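Naltden Wrist Capture Kit: Set-Up and Protocol Guide
Section 4. Recording Soft-Object Demonstrations

Revision 12/19/21. Maintained by Yanling Mao.

4.1 Scope

This section covers the collection of wrist-view demonstrations with plush toys for training the Fillska grasp policy. It assumes that the gripper has been mounted and calibrated as described in Section 3. Rigid objects are covered in Section 5 and use different force limits.

The method learns from the wrist view alone. The policy receives no overhead image and no object model. Contact between the finger pad and the toy must therefore stay inside the field of view for as much of the approach as the object allows.

4.2 Before recording

1. Power on the controller and wait for the status line to read READY.
2. Open and close the gripper fully, twice. Listen for skipping at the finger gear.
3. Wipe the finger pads with a dry cloth. Do not use alcohol on the pads.
4. Check the bracket at the upper end of each pad for play. Tighten if needed.
5. Place the toy by hand. Do not straighten or groom it between episodes.
6. Start the Wan recorder and enter the object name exactly as it appears in the object list.

CAUTION: Keep fingers, sleeves and long fur away from the gear. Fur pulled into the teeth will stall the drive and may strip the gear. Cut power before removing it.

The pad should meet the toy on its flat side. An edge-first contact pinches the fabric and gives a high current reading with very little holding force. Episodes of this type inflate the grasp success score during training and must be tagged EDGE.

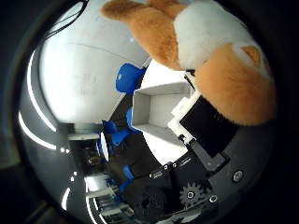

Figure 4-1. Black finger pad and white bracket at the plush toy, wrist view.

4.3 Recording an episode

1. Move the arm to the start pose and hold still until the recorder tone sounds.
2. Approach at low speed. Pause before contact.
3. Close the gripper until the current reaches the soft-object limit, then stop closing.
4. Lift, hold, and lower the toy to the target area.
5. Open the gripper and return to the start pose.
6. Mark the episode KEEP, EDGE or DROP before starting the next one.

Record episodes in blocks of 12. Change the toy's resting pose within each block, including poses on its side and face down. The first Dilbridge data set was recorded almost entirely with toys sitting upright, and the resulting policy closed above the head on any toy that was lying down.

Note: The recorder does not save the KEEP mark until the next episode is opened. At the end of a block, open and discard one empty episode.

4.4 Background and lighting 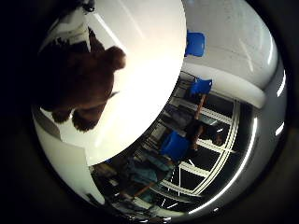
Do not mask the background. In the October trials, policies trained on masked images lost track of the object when the wrist turned toward the room. Unmasked training removed most of this error. People, furniture and windows may remain in view, and seated staff do not need to move out of range of the camera. They must remain outside the reach of the arm.

Exposure is fixed at the factory value. Large white surfaces will saturate at close distance. This is acceptable if the outline of the toy can still be made out. If the outline is lost, lower the room lighting and leave the exposure setting alone. A changed exposure setting makes the episode unusable with earlier data.

4.5 Result on the reference set

The reference set contains 3,201 episodes marked KEEP. Training used all of them, with no filtering by object. Evaluation used 200 trials on toys held out from training. The wrist-only policy completed the full lift and placement in 62 percent of these trials.

Most failures occurred after contact. The pad held the outer fabric, the filling shifted during the lift, and the toy rotated out of the grip. Long-pile toys failed more often than short-pile toys. A second group of failures came from approaches made so close that the toy covered a large part of the view and the policy stopped early.
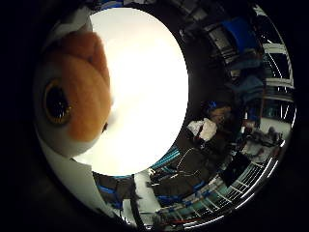
Rongrong Lü asks that the early stops be reported separately from the slips, on the grounds that a stop without contact says nothing about grip and should not lower the grasp score. The evaluation script now writes the two as SLIP and STOP. Scores from before this revision combine them and cannot be split afterward.

4.6 After recording

1. Return the arm to the park pose and cut motor power.
2. Remove loose fibers from the pads and the gear with a soft brush.
3. Copy the block to the Wan server. Do not rename the folders.
4. Enter the number of EDGE and DROP episodes in the log.

CAUTION: Do not brush the gear with motor power on, even when the controller shows IDLE.

For pad replacement, see Section 7.2.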